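Proof-of-Work Mining Returns under Variable Electricity Tariffs
Group project report, Finance and Computing
Oksana Palamarchuk, Haf Rosser, Matvii Horobets
Supervisor: Bohdana Romaniuk

14 shares | 2 comments

1. Purpose

The project asked whether a small operator mining a proof-of-work coin would lose less money by switching off during expensive hours than by running without a break. The question matters because mining income is paid in a coin whose price moves daily, while the electricity bill is paid in pounds at a rate fixed in advance by the supplier's tariff. We treated the two as separate series and joined them only at the last step, so that an error in one would not be hidden by the other.

No coins were mined. All results come from a model written by Haf Rosser and checked against a spreadsheet kept separately by Matvii Horobets.

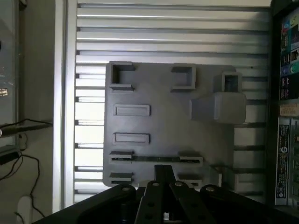 Fig. 1. Grey mounting plate with raised sockets against a slatted metal panel.

2. Method

Income per hour was taken as the operator's share of total network hash rate, multiplied by the block reward and the expected number of blocks in the hour, less the pool fee. Transaction fees were added as a trailing mean, as they are too uneven to be modelled hour by hour. Network difficulty was held constant between adjustments and then stepped, which follows the way the protocol behaves.

Cost per hour was power draw multiplied by the tariff for that hour. We used 3 tariffs, named after the sites in the course case study: Ellonton (flat rate), Drorkent (day and night rates) and Litstead (a rate that changes every half hour). Cooling was included as a fixed proportion of power draw. Rent and labour were left out.

Two operating rules were compared. Under Rule A the machines run all the time. Under Rule B they stop whenever expected income for the next hour falls below the cost of electricity for that hour. A restart penalty was applied under Rule B – the machines draw power for several minutes before any valid shares are submitted. 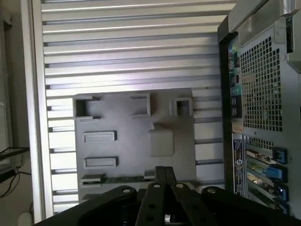

The restart penalty turned out to be the most sensitive input after the coin price itself. In the first version of the model it was missing, and Rule B switched on and off repeatedly whenever income and cost were close. Radymyr Chornovol, who read the draft, suggested a minimum stop of 2 hours. This removed most of the switching and changed the total only slightly, so it was kept in the final version.

3. Results

At Ellonton the two rules gave nearly the same result. With a flat rate, the only thing that can trigger a stop is a fall in the coin price or a rise in difficulty, and both tend to last for days. Rule B in that case amounts to closing the site.

At Drorkent, Rule B stopped the machines for most of the day rate and ran them at night. Losses were smaller, but income fell as well, and the hardware took longer to pay for itself. Litstead showed the widest gap between the rules. The gain came from a small number of very expensive half hours in the early evening.
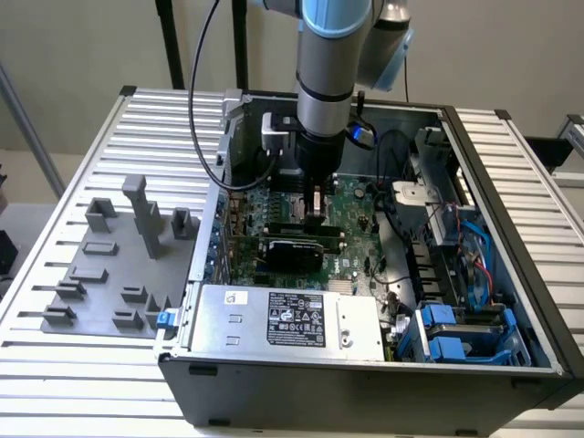 Does holding the mined coins and selling later change the ranking of the sites?
The ranking stays the same, as every site earns the same coin per unit of work and holding affects only the final value of that income.

4. Limitations

Hardware was assumed to lose value in a straight line over 8 quarters. Resale prices for used machines follow the coin price closely, so the true figure would be worse in a falling market. The Dunleavy data set, used for hourly prices, has gaps in September which were filled with the last known value. Tax was ignored.

5. Further work

The model should be run with a forecast price in place of the known price. As it stands, Rule B knows the coin price at the start of each hour – a reasonable assumption for one hour ahead, but not for a longer planning period. The code and spreadsheet are held by the supervisor.

2 comments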